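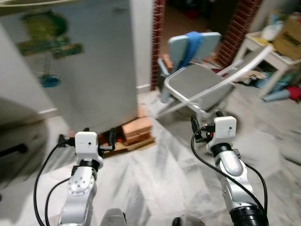

Rastix publica la versión 4 de su planificador de movimiento

El equipo de Rastix ha publicado en enero la versión 4 de Chiriac, su planificador de movimiento para robots de dos brazos. La novedad principal está en el tratamiento de los cables: hasta ahora el programa calculaba las colisiones solamente con los eslabones rígidos, y el cable que sale de la muñeca quedaba fuera del modelo. La nueva versión lo representa como una cadena de cápsulas y recalcula su forma en cada ciclo de control, cada 20 milisegundos.

Según explica Amna Abbasi, responsable del módulo, el problema aparecía sobre todo en las viviendas, donde el robot debe pasar cerca de neveras, sillas y mesas con muchas cosas encima. «En el laboratorio teníamos siempre espacio. En una casa, el cable llega al mueble antes que el brazo», comenta.

También cambia la percepción. Las imágenes que salen movidas durante el giro de la base ya no se descartan enteras, y el mapa de obstáculos conserva las zonas que siguen siendo fiables. Iulian Ghiță preparó para esta parte un conjunto de 326 pruebas, que se puede ejecutar sin robot.

Quien todavía usa la versión 3 tendrá que convertir sus archivos de configuración con la herramienta incluida.

Noticias recientes
Grarano abre su simulador de pinzas
Calibrar la cámara de cabeza sin patrón
Pistenholm: notas del taller de control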